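Speaker Notes: Student Robotics Project, Spring Review
Prinley Technical College, Department of Engineering
Allotted time: 12 minutes, followed by questions

Slide 1. Welcome
Thank the Ogola Foundation for its support of the teaching laboratory. State the title of the project in full: "Clumemus – Sorting Small Containers with Robot Arms." Mention that the project is part of the second-year course and carries credit.

Slide 2. The assignment
Students were asked to program an arm to pick up a small bottle from a table and place it in a bin. Each team received the same arm, the same bottles and the same grading sheet. Teams were not permitted to change the gripper. Seven teams completed the course.

Slide 3. The work at hand
Leave this slide up for a full minute. Point out the gripper, with its tip down at the tabletop, and the teal bin directly behind it. Draw attention to the three dropper bottles. They differ in size and color, and the dark one is the largest as seen from this side. Ask the audience which bottle they would attempt first.
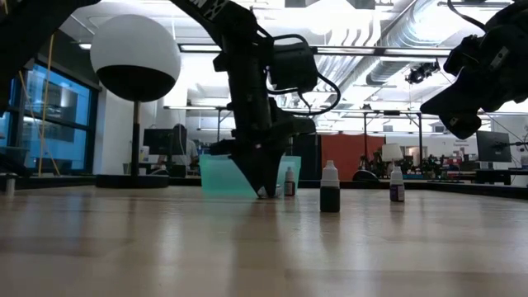
Slide 4. Results
The teams logged 1384 attempts between February and the end of the course. Of these, 800 ended with the bottle standing in the bin. A further 220 ended with the bottle in the bin but on its side, and the grading sheet gave half credit for these. Read the figures slowly. The full table is in the handout.

Slide 5. What students found difficult
Small bottles tip easily when a finger touches the cap first. Several teams lowered the approach speed and accepted a longer cycle. One team rewrote its grasp routine twice – their report is available on request.

Slide 6. Next year
The department intends to repeat the assignment with the Livinik course software. Written reports will be due earlier in the term. Faculty members who wish to observe a laboratory session should contact the department office.

Questions
Repeat each question into the microphone before answering. Refer questions on admissions to the information desk in the lobby.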